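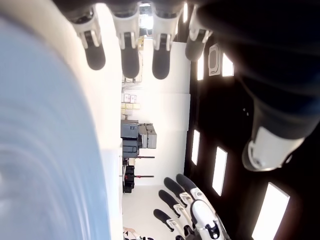
Heiskanen Branch Library to Reopen With Longer Hours

2019-09-02

The Tristhorpe Library District will reopen the Heiskanen Branch next week after a renovation that began in March. The branch will keep longer weekday hours than before, and materials on hold at the Main Library can again be sent there for pickup.

The work was designed by Plirkitetti, an architecture firm selected by the district through an open bid. It covered the reading room, the children's area, the restrooms and the front entrance. The roof and the heating system were replaced in an earlier project and were left as they were.

The reading room now has 263 seats for study and general use. The long tables near the north windows have been kept and refinished. Outlets have been added along both walls, and the carpet has been replaced with cork flooring to reduce noise. Two meeting rooms on the lower level may be reserved by residents and local groups. Each has its own door to the parking lot, so evening groups can come and go after the main floor has closed.

The front entrance has been rebuilt with a gentler slope and automatic doors. The book drop, formerly on the street side, is now beside the parking lot exit and can be reached from a car window. Patrons who return items by bicycle or on foot should use the slot to the left of the main doors.

New hours and holds

The branch will be open from 9 a.m. to 8 p.m. Monday through Thursday and from 9 a.m. to 6 p.m. on Friday and Saturday. It will remain closed on Sundays. Before the renovation, the branch closed at 6 p.m. on all weekdays – a schedule that drew frequent comment in the district's last patron survey.

Patrons who changed their pickup location to the Main Library during the closing will need to change it back. This can be done at any service desk, by telephone, or through the account page in Drosska, the district's online catalog. Holds already on the shelf at the Main Library will stay there until they are picked up or expire. They will not be moved to Heiskanen automatically.

Due dates for items checked out from Heiskanen before the renovation were extended until the reopening. Those items will now be due two weeks after the branch opens. They may be renewed in the usual way if no other patron is waiting for them.

Local history collection

The local history collection, which was stored off site while the work was under way, has been returned to the branch. It includes 342 bound volumes of town records, church registers and newspapers, together with maps and a small number of family papers. The collection now has a separate room with controlled temperature and humidity. Materials may be used in that room only, during branch hours, and must be requested at the reference desk at least one hour before closing.

Several of the newspaper volumes are in poor condition and will be unavailable while repairs are made. The catalog record for each of these volumes has been marked. Microfilm copies are available at the Main Library for most of the years affected.

Programs

Story time for preschool children will resume at Heiskanen in the first full week after the reopening. The adult book discussion group, which has been meeting at the Main Library, will return to the branch the following month. Registration is required for the tax help sessions and the English conversation group, and places may be reserved by telephone. All programs are free and open to residents of the district.

The temporary book stop at Tristhorpe Town Hall will close at the end of this week. Items borrowed from the stop may be returned to any district library.

Questions about accounts, meeting rooms or the local history collection may be directed to the service desk at the Main Library until the Heiskanen Branch opens.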